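Rarkon dial set – gripper comparison, wrist camera recordings

Contents

Recordings from two grippers, the Clameck and the Patwary, each fitted in turn to the same Platix arm. The task is turning a rotary telephone dial with a wooden dowel held in the gripper. Each gripper has its own folder, and inside that there is one subfolder per run.

Why a dial

A finger hole leaves little room for error, and the dial pushes back as it turns. If the dowel slips or tilts in the grip, it shows up early. We had tried drawers and switches before this and both grippers managed them too easily to tell us much.

Files in each run

wrist.mp4 – video from the small camera at the wrist
joints.csv – joint positions and gripper opening
notes.txt – operator's remarks, often blank

The set holds 3000 runs. Runs shorter than 5 seconds were removed. The controller was updated once, in September, and runs from before the update have "old" in the folder name. Please don't mix the two when comparing timings.

Known problems

The clock in joints.csv lags the video by up to 6 frames in the old runs. In 13 runs the gripper opening was not logged and the column is filled with zeros. Shiny parts of the telephone can upset automatic exposure – we left those runs in.

Labels

A run is marked "good" if the dial reached the stop and the dowel

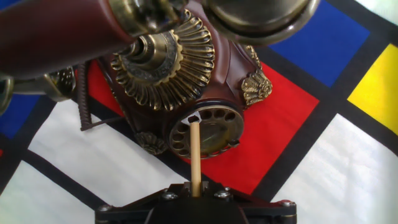 was still held at the end. Anything else is marked "fail", with no finer grading. Labels were added by hand from the video.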